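3.2 Recording of the stamping demonstrations

The stamping task was recorded at the Otthorpe site with the Nerno teleoperation setup. One arm holds the tool and presses it on the sheet, while the other arm keeps away until it is called. In total we collected 1000 demonstrations, of which 800 were used for training.
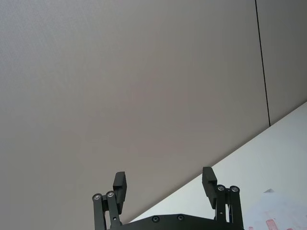

Idle views are a known difficulty for policies which take several camera streams as input. When an arm waits, its wrist camera still gives an image at each step, and the policy must learn how much to trust it. With the open fingers in front of a gray surface and only faint red marks in the lower corner, such a view says little about the progress of the stamping. We therefore mask the wrist stream at random during training – the chest stream is always kept.

The chest view has a different weakness. It shows the waiting arm well, but the sheet only in part.
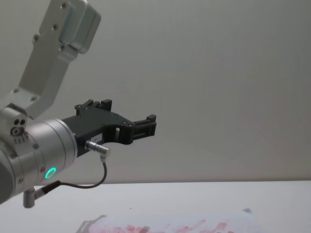
Josefina Cáceres objected that masking could hide exactly those steps in which the waiting arm has to begin its motion, and she proposed to mask whole episodes. We tested both variants. Masking by episode was slower to train and gave 13 more failed trials on the Padadano test set, so we kept the first variant.

For the head stream no masking was applied.
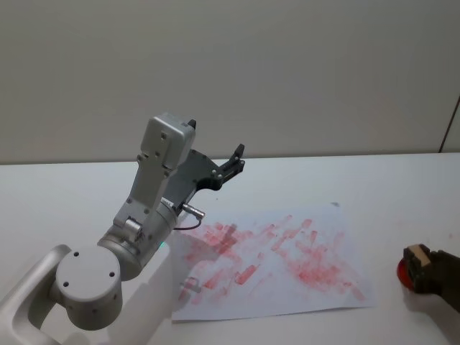

Its images were resized and passed to the same encoder as the others, with separate position embeddings. The encoder weights were frozen – except for the last block.

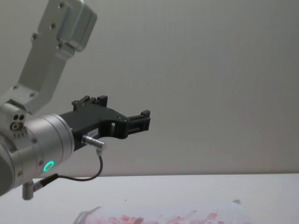
Figure 4. Chest view of one arm with open gripper above the table; the marked surface is at the bottom.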